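Wimdale Demonstration Project
Progress report to the Hostard Fund, second period
September 12, 2024

In this period we worked mainly on the written rules for recording with hand-held grippers. The first version of the rules was finished in the Marnell office and is now in use in both recording rooms.

The rules have three parts: preparation of the tools, conduct during the recording, and checking of the files afterwards. The first part was the most difficult to write. Our operators had different habits for cleaning the lens and the finger pads, and we had to agree on one order of steps. Each gripper now has its own sheet, which is signed before the first recording of the day.

For the marker on the housing we decided on a simple rule — it must be flat, clean and never covered by the hand. The operator holds the tool by the lower part only. 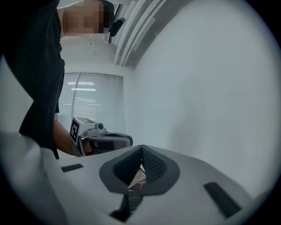
Operator holding a gripper with the square marker on its housing, seen from a second gripper.

Until now we have recorded 114 sessions under the new rules. Of these, 47 were checked by a second reader, and 2 were rejected because the sheet was not complete. We will continue the second reading until we reach 100 sessions.

The privacy rule was also made stricter. Faces must be blurred before a file leaves the recording computer, and the person who does the blurring may not be the same person who approves the file. This makes the work slower, and we ask the Fund to accept a small delay in delivery for this reason.

One point is still open. The rules do not say how long an operator may work without a pause. We have asked the operators for their opinion and will propose a limit in the next version, which is planned for December. The cost of this work remains inside the approved budget.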